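Setting the Ignition Timing on a Truvness Low-Tension Magneto

Applies to single and twin cylinder engines fitted with the Truvness L and L2 magneto. The dual-spark version is not covered.
Last revised 23 Jan 2022

This page covers timing the magneto to the engine after the two have been separated. It assumes the magneto itself is in working order, with a good coil and a magnet that still holds its strength. If the magneto has been on a shelf for years, have it tested before starting. A weak magnet gives the same symptoms as bad timing, and much time can be lost looking for the wrong fault.

Tools and materials

Degree wheel, at least 7 inches across
Piston stop or dial gauge with a spark plug adapter
Feeler gauges
Battery and small test lamp, or a buzzer
Strip of cigarette paper or thin cellophane
Two open-end wrenches to fit the coupling nuts
Scriber or fine paint pen
Light oil

Before you begin

Chock the wheels and put the gearbox in neutral. Remove the spark plugs or igniters so the engine turns freely. Turn the fuel off at the tank. Where the car has a decompression lever, leave it open.

Check the coupling between the engine shaft and the magneto. Early cars used a plain taper with a nut. Later ones have the Fakholm vernier coupling, with a different number of teeth on each face, and it allows very fine adjustment. Engines up to number 3610 left the works with the plain taper, but many were changed in later life. Look at the part and do not rely on the engine number.

Look for wear in the magneto drive. With the engine held still, rock the magneto shaft by hand. More than three degrees of play at the shaft should be fixed first. Timing set on a worn drive will wander.

Step 1. Find top dead center

Fit the degree wheel to the front of the crankshaft and fix a stiff wire pointer to a convenient stud. Screw in the piston stop. Turn the engine gently by hand in its normal direction until the piston meets the stop, and note the reading. Turn it backward until the piston meets the stop again, and note the second reading. True top dead center is halfway between the two.

Remove the stop. Turn the engine to the midpoint and move the pointer so it reads zero. Do not move the wheel itself once this is done.

The marks stamped on the flywheel rim should not be trusted. Flywheels were swapped between engines, and on some cars the marks show the valve opening point only.

Step 2. Confirm the compression stroke

Both valves must be closed at top dead center on the cylinder being timed. Watch the exhaust valve stem. It opens and closes, the inlet then opens and closes, and the next time the piston rises is the compression stroke. On engines with an automatic inlet valve, go by the exhaust valve and by thumb pressure over the plug hole.

Step 3. Set the points gap

Clean the points with a fine stone and wipe them with a lint-free rag. Set the gap to the figure stamped on the cover plate. If the plate is missing, see the table in the Erness workshop booklet. The points must be set before the timing, as any change to the gap also moves the moment of firing.

Step 4. Set the control lever

Move the ignition lever on the steering column to full retard. Check that the arm on the magneto has reached its stop. A bent rod or a worn ball joint will often leave it short. Adjust the rod length until the arm rests on its stop with the lever fully home, then check the advance end the same way.

Step 5. Time the magneto to the engine

Loosen the coupling. Bring the piston to top dead center on compression. With the lever at full retard, turn the magneto shaft in its running direction until the points just begin to open. Hold the cigarette paper between the points with a light pull. It slips free at the moment of opening. The lamp or buzzer can be used instead, but the coil lead must be disconnected first or the reading will be false.

Tighten the coupling while holding the magneto shaft still. On the plain taper the shaft tends to creep as the nut is drawn up – allow for this by starting a degree or so behind. On the vernier type, try the teeth one at a time until both faces mesh without moving either shaft.

Step 6. Check and mark

Turn the engine through two full turns and repeat the paper test. The points should open at top dead center, within one degree either way. If they do not, go back to Step 5.

Move the lever to full advance and repeat. Write down the reading on the wheel. When it is correct, mark both halves of the coupling across the joint with a scriber or a fine paint pen. Wipe off all oil first or the paint will not hold.
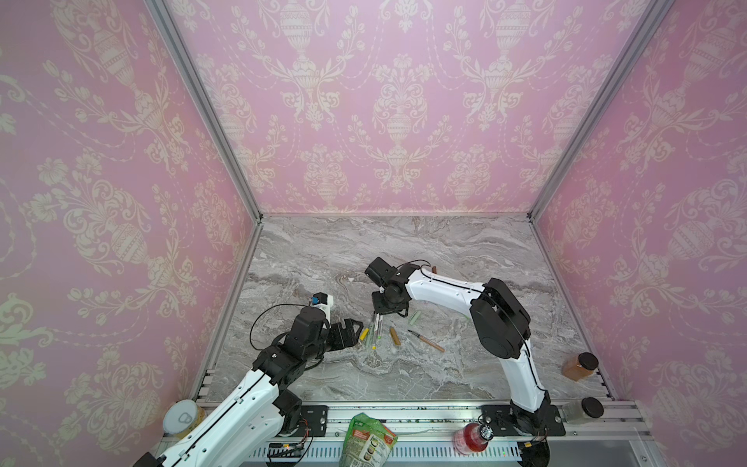
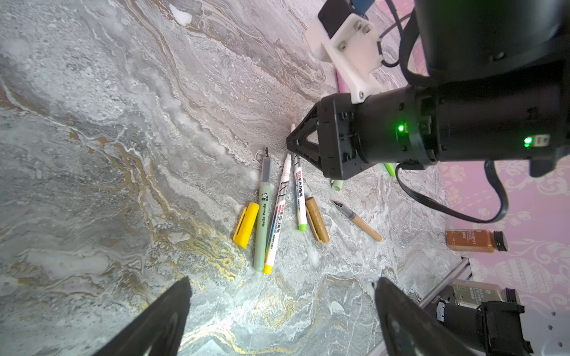 Step 7. Refit and test

Refit the plugs and leads. Close the decompression lever if it was opened. Turn on the fuel. Start the engine with the ignition lever fully retarded. This matters most on hand-cranked cars, where a spark ahead of top dead center can throw the handle back and break a wrist. Keep the thumb on the same side of the handle as the fingers, and pull up only.

Let the engine warm at a fast idle, then advance the lever slowly. The engine speed should rise smoothly. Recheck the coupling nut after the first 60 miles and again at 200.

Faults

Kicks back at full retard: timing too early, or arm not reaching its stop.
Runs hot, dull exhaust note: timing too late.
Good at idle, misfires on hills: points gap too wide, or weak magnet.
Timing shifts between checks: coupling slipping on the taper. Lap the taper with fine paste, clean it fully and refit dry.

Parts

Points sets and vernier couplings are supplied by Pathak. The coupling is listed as part 1036. State the shaft size when ordering, as two were made.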